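Wurkano Film Nights: Frequently Asked Questions

What is Wurkano?
A monthly screening of older and hard-to-find films at the Gretex in Drovville. We show one feature a night, with no trailers.

How much are tickets?
$5 at the door, $3 for students. We take cash and cards.

How many seats are there?
The main room holds 491. Seats are not numbered, and the balcony stays closed except for the April marathon.

Are the films subtitled or dubbed?
Subtitled. If a print has no English subtitles, we project our own under the picture. 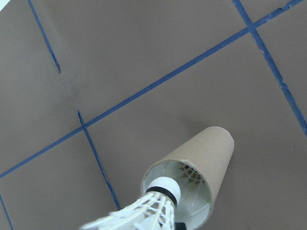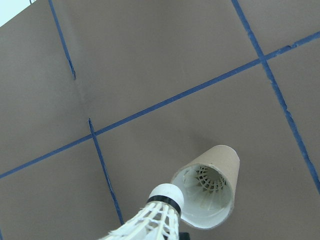
Blue tape on a brown surface.
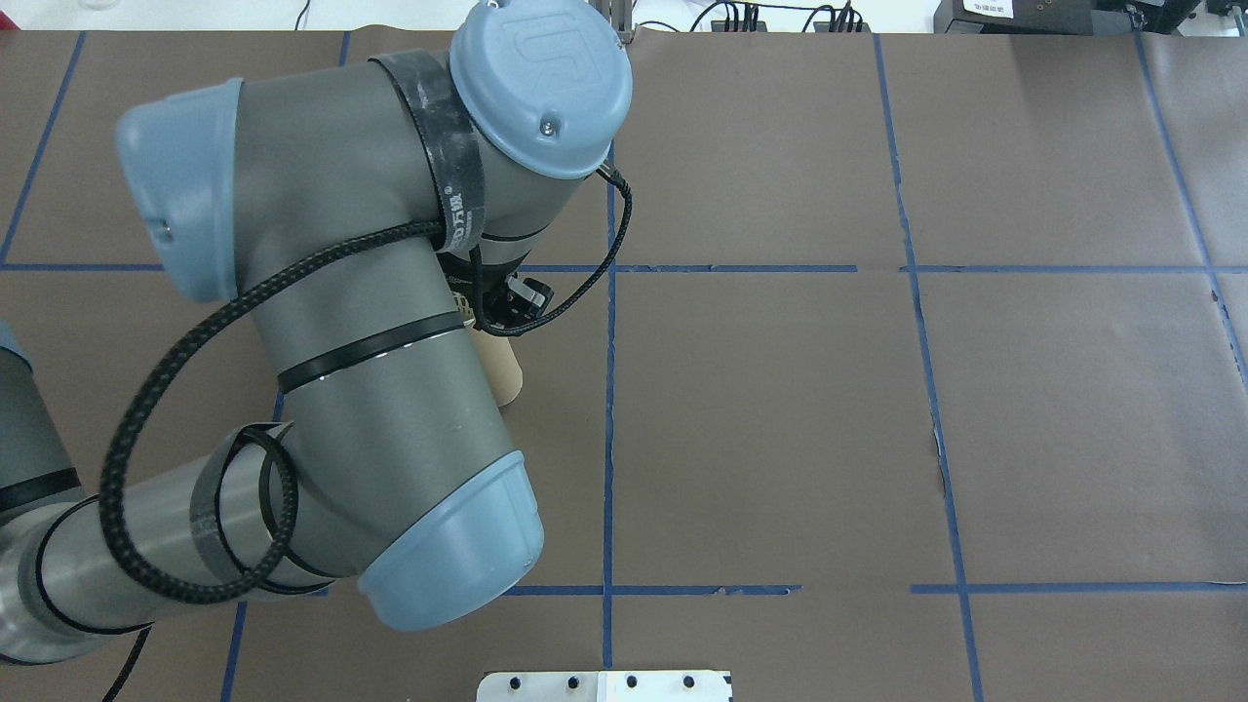
Chiharu Koyama wrote to ask whether Miyazaki could be shown in the dubbed versions, as her two youngest can't keep up with the reading and she would rather not whisper the lines to them for two hours.

Can you make an exception for family films?
Yes. Starting with the 08/03/2024 show, animated features run twice: dubbed in the afternoon, subtitled in the evening. One ticket covers one showing.

Can I come in late?
You can, up to around 20 minutes after the start. Use the side door and take a seat in the back rows.

Is there a discussion afterward?
Usually, in the lobby. It covers the ending, so leave before it if you plan to see the film another night.

How do I suggest a film?
Put a slip in the box by the ticket window. Please list no more than 4 titles, with the year and director if you know them.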